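2023-01-15 文:Beca Llewellyn
カテゴリ:講義資料 > 食品保存学 > 収穫後の生理

第4回 青果物の呼吸・蒸散・エチレン

前回の補足から始める。収穫された野菜や果物は、根や枝からの供給を断たれたあとも呼吸を続ける。糖や有機酸を使い、酸素を取り込み、二酸化炭素と水と熱を出す。貯蔵の技術は、大部分がこの呼吸をどの程度まで遅らせるかという問題に帰着する。

1 呼吸の型

果実は呼吸の推移によって、クリマクテリック型と非クリマクテリック型に分けられる。前者は成熟の途中で呼吸量がいったん急に増え、その前後でエチレンの生成も増える。リンゴ、バナナ、モモ、アボカド、キウイフルーツが代表である。後者にはオレンジなどの柑橘類、ブドウ、イチゴが入り、収穫後に呼吸の山は現れない。

追熟が効くのは前者である。後者は樹上で食べごろまで置いてから収穫するのが原則で、収穫後に酸味が抜けることはあっても、デンプンが糖に変わって甘くなる変化はほとんど期待できない。試験で毎年混同が見られるので、型と果実名の組は覚えておくこと。
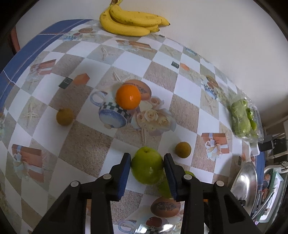

Walid Masriから、二つの型の区別は便利だが境界は教科書ほどはっきりしない、という意見が寄せられている。同じ種でも品種によって山の高さが違い、メロンのように品種間で型そのものが分かれる例もあるので、表を丸暗記させるより測定値を見せたほうがよい、とのことだった。もっともな指摘なので、次回の実習では生データを配る。

2 エチレンの扱い

エチレンは気体の植物ホルモンで、ごく低い濃度でも作用する。リンゴは放出量が多い。葉物と同じ庫内に置くと葉の黄化が早まり、ニンジンでは苦味の原因になる物質が増える。倉庫での対策は、品目を分ける、換気する、吸着剤や分解装置を使う、作用を阻害する薬剤(1-MCP)で処理する、の順に検討する。

濃度だけでなく、温度と曝露時間も記録すること。実習で使うBatainehの貯蔵庫は扉の開閉が多く、庫内の位置によって条件が変わる。棚番号も必ず書く。

3 蒸散と重量減少

蒸散は、青果物の内部と周囲の空気との水蒸気圧の差で進む。温度が高いほど、湿度が低いほど速い。表面積の割合が大きい葉物は特に速く、クチクラ層の厚い果実は遅い。

8月に始めた予備試験の値を載せる。未包装のニンジン1箱を室温に置いたところ、初期重量3255 gが、33日を超える保存のあと2476 gになった。各自で減少率を求め、商品性の限界とされる値と比べること。冷蔵区(2℃)の値は実習当日に配布する。
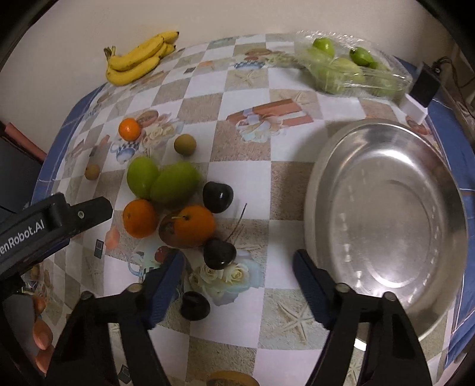 包装の第一の役目は、青果物のまわりに湿った空気の層を保つことにある。ただし密封しすぎると結露してかびが出やすく、酸素が足りなくなれば発酵臭がつく。フィルムの透過性と中身の呼吸量が釣り合う点を探すのがMA包装の考え方である。小さな緑色の果実を透明なフィルムで包んだ包みは売り場でもよく見るが、フィルムの材質や孔の有無は見ただけでは判断しにくい。レポートで市販品を取り上げる場合は、材質表示を確認し、孔は水を入れて調べる。

4 低温障害

温度を下げれば呼吸も蒸散も遅くなるが、熱帯・亜熱帯原産のものは凍らない温度でも障害を起こす。バナナの果皮の褐変、キュウリのピッティング、サツマイモの内部褐変がその例である。症状は低温に置いている間は目立たず、室温に戻してから進むことが多い。出庫時の外観検査だけでは見落とす。

課題
Pavgateの出荷記録(別紙)を読み、混載を避けるべき品目の組を二つ挙げ、理由をエチレンと温度の両面から書く。あわせて3の減少率の計算過程を示す。
提出はA4で1枚、手書き可。氏名の欄を忘れないこと。

次回はCA貯蔵を扱う。Grokicoのガス分析計の説明書を先に読んでおくこと。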